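Grevance Film Dialogue Set: README

Last updated in September. Maintained by Yvette Melnyk and Harvey Ouellet.

What this is

The Grevance set is a collection of transcribed dialogue and scene notes from independent feature films and shorts. It was put together for people who study screen acting, mostly how performers handle pauses, interruptions and long silences. Each scene has a transcript, a timing file and a short note on the performance.

The first release covered the Drakham films only. This release adds the Makhubela family dramas and the three Adine shorts, and corrects the timing errors in the earlier files.

Contents

scenes/ holds one text file per scene, named by film and scene number.
timing/ holds the matching timing files, tab separated.
notes/ holds the performance notes.
cast.csv lists the roles. Performers are given by code, not by name.
CHANGES.txt lists what is different from the last release.

There are 12 features and 4,000 lines of dialogue from them. The Adine shorts are kept in their own folder and are not part of either figure, as they have very little speech in them.

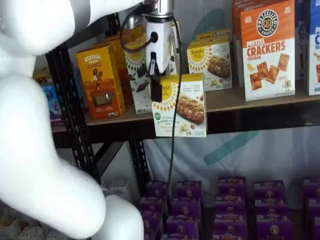
File format

All text is UTF-8. A scene file starts with a header giving the film code, the scene number and the setting as written in the shooting script. If we had no shooting script, the setting line reads "unknown". After the header, each line of dialogue has a speaker code, a tab and the words as spoken.

We transcribed what the actors say, including false starts and repeated words. Where a line differs from the script, the script version is in the notes file. Swearing is left in.

Timing files have four columns: line number, start, end and overlap. Times are in seconds from the start of the scene. The overlap column is 1 if another person is speaking at the same time, otherwise 0. Laughter and crying are marked in the transcript in square brackets and do not get their own line.

How the notes were written

Yvette wrote the notes for the Drakham films and Harvey wrote the rest. We each watched a scene twice before writing anything down, then swapped and marked where we disagreed. Disagreements are kept in the file with initials. The longest is over the kitchen scene in the second Makhubela film, where the mother hears the news and keeps on peeling potatoes. Harvey reads her as already knowing. Yvette doesn't.

Every scene also has a restraint score from 1 to 5, with 5 being the most held back. These scores are opinions. Please don't use them as a measure of quality. 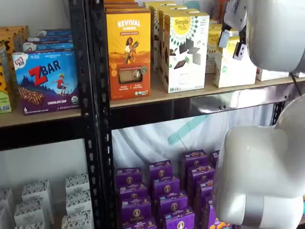

Known problems

Scene 13 of the first Drakham feature has no timing file. The sound on our copy drifts and we couldn't line it up.

Two minor roles in the Makhubela films share a speaker code. The cast file has a comment beside both.

Some lines in dialect are spelled by ear. Corrections are welcome from anyone who speaks it.

The Adine shorts were transcribed from festival screeners, and the released versions may be cut differently.

Use

The transcripts are for study and teaching. You may quote short passages with credit to the film. Staging or recording whole scenes needs permission from the rights holder, and we can't give it. The notes and timing files are ours and may be reused with credit to the Grevance set.

No video or audio is included. Please don't write asking for it.

Corrections

Send the film code, scene number and line number along with the change. Harvey looks after the transcripts and timing, Yvette looks after the notes and the cast file. Fixes go into the next release and are listed in CHANGES.txt under the name of whoever sent them in, unless you ask us to leave it off.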